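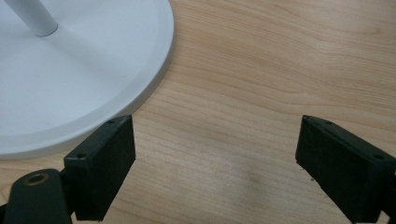

Lies Kramer asked after the last report whether the Prano hand-held kit could be judged on its own terms, without waiting for an arm to replay the data. For most of the questions in the work plan it can, and this report is limited to those. Replay is scheduled for the next period.

1. Status

The kit under review is the Prano two-hand set supplied through Van Beek: two hand-held grippers, cabling, a calibration sheet and the recording software. It was delivered in February and set up at the Wasum site. The plan calls for 300 accepted episodes per task. The utensil stand task is complete at 300. The second task, folding, has reached 200 and is on hold pending the software update described in section 3.

2. Hardware findings

The finger pads are plain flat blocks, screwed on. They hold thin handles well when the handle is approached square to the pad. When it is approached at an angle the handle tends to roll toward the tip, and the operator corrects by turning the wrist. These corrections are recorded along with everything else and will have to be either kept or filtered before training. We have kept them for now.

Pads can be changed on site with a small driver. The supplier's spare set fitted without adjustment. We have not tested the soft pads, which are priced separately.

Working close to the base of the stand is harder than working at the arms. The pads are bulky compared with a fingertip, and clearance has to be planned before the hand goes in. Operators were told to approach low objects from the open side of the table.

Each gripper is wired. With one operator using both hands, the cables need to run clear of the elbows, and crossing the hands is best avoided. A wireless version has been announced by Prano - no date given.
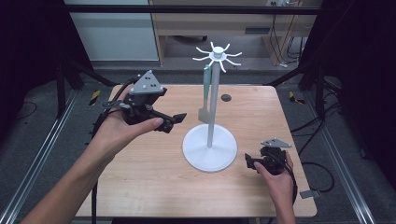 Marijke Geerts objected at the Friday review that the stand task flatters the kit, as one hand can do most of it while the other only steadies. The point is accepted. Folding was added to the plan for that reason, and its results will be reported separately and not averaged with the stand task.

3. Software and tracking

Position tracking relies on the marker plates on top of the grippers. Tracking was lost most often when an operator rolled the wrist far enough to tip the plate away from the overhead view. The software flags these gaps but does not stop the recording, so a bad episode is only found at review. Prano has confirmed that a live warning is included in the next release.

Export to the Vositz format works. One defect remains open: the left and right streams drift apart in long sessions. Restarting the recorder between batches clears it.

4. Costs

Spending to date is within budget. Of the 4000 euros reserved for consumables and spares, about half is committed. The annual software license is the larger item and falls due in the next period.

5. Next period

- Install the software release and resume folding.
- Replay a sample of the stand episodes on the Vositz arm.
- Obtain a written price for the soft pads from Van Beek.

A decision on a second kit is requested once the replay figures are in.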